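How I finally got on top of the plastic bag drawer

February is when I do the kitchen. The rest of the house can wait for better weather, but by the end of summer there's always one drawer that won't close, and in our place it's the one with the plastic bags in it. I'd been shoving it shut with my hip since before Christmas. Then one night the back of the drawer popped off (bags had worked their way down behind it and jammed the runner) and I thought, right, that's it, you're getting sorted!

So this is how I sort, flatten and fold the bags, and where they live now. You don't need to buy anything. You need a clear table, a bit of an evening and something good on the radio.

Get them all out

Empty the lot onto the kitchen table. All of it - the drawer, the bag of bags hanging on the laundry door, the ones stuffed in the glovebox, the one in your handbag with a receipt and half a muesli bar in it. I put a cloth down first because our table marks if you look at it sideways, and a cloth also stops the thin bags sliding straight off onto the floor.

If you've still got parcels or packaging sitting about from the week, do those at the same time. There's nearly always a bag inside a box inside another bag, and you may as well deal with it once.

Do a first rough pick

Go through by hand and pull out anything sticky, torn along a seam, or smelling of fish. Don't agonise. I used to keep bags with holes in them for "something" and my friend Renata Wysocka asked me what the something was, and I had no answer for her.

What's left goes into two piles: crinkly ones and soft ones. The crinkly, shiny sort fold beautifully and hold a crease. The soft, see-through sort are floppy and want to be rolled. If you try to treat them all the same you'll get cross by the tenth bag, as I did.
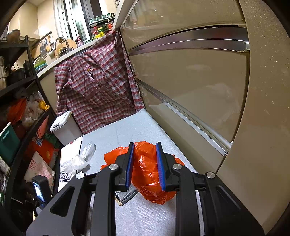

Reading time: 5 minutes

A scrunched bag is mostly air, so the first job is getting the air out. Give it a shake, hold it by the bottom corners and run your hand down it on the table, from the closed end towards the opening. Go the other way and you'll blow it up like a balloon. With the twisted ones, undo the twist before you do anything else, and go easy, as thin plastic stretches and then it never sits flat again.

Folding the crinkly ones

I do the triangle fold, which I learnt from Hsin-yi Chang when we shared a flat in Brurcombe. She did hers while she was on the phone and never once looked down.

Lay the bag flat with the handles (if it has them) at the top. Fold it in half lengthways, then in half again, so you've got a long strip a few fingers wide. Smooth it towards the open end after every fold. Then take the bottom corner up and across to make a triangle, and keep flipping that triangle up the strip, over and over, like folding a paper football at school. When you get near the top you'll have a little tail left. Tuck it into the pocket in the triangle and give it a press.

Bags with no handles work just as well, you simply get a squarer tail. Very big ones I fold lengthways a third time.

Your first few will look awful. Mine popped open in the drawer all night, I could hear them from the lounge room. Press harder on the creases - a thumbnail does it - and they'll stay put.

Rolling the soft ones

Flatten as before, fold into a strip, then roll it up from the closed end, snug but not tight. Stop a hand's width from the top, fold the last bit over and tuck it in on itself. If it won't hold, a rubber band is fine. I've seen people tie them in a knot and I wouldn't, you'll only be picking at it later with wet hands when you want to wrap half an onion.

Where to keep them

I use an old shoebox (a Dal Bello one, from ski boots that went to my nephew years ago, so it's on the roomy side). Triangles stand up on their edges in rows, rolls go down the end. Standing them up means you can see the sizes and pull one out without the rest coming along for the ride.

My limit is 100. When the box is full, it's full, and any new bag has to push an old one out. Before this clean-out I had 135, and yes, I did count them, because Bartosz at work bet me a coffee it'd be over 200. He still hasn't paid up.

What to do with the rejects

Torn but clean ones line the small bins in the bathroom and study. For the rest, check what your own council takes, as it changes from place to place and ours won't have soft plastic in the kerbside bin at all. Mine go in a sack in the garage until I'm passing a drop-off point.

Keeping it up

I fold when I unpack the shopping, while the kettle's on. If I skip a week there's a little heap on top of the box and it takes one song to clear. The drawer has tea towels in it now and it shuts with one finger.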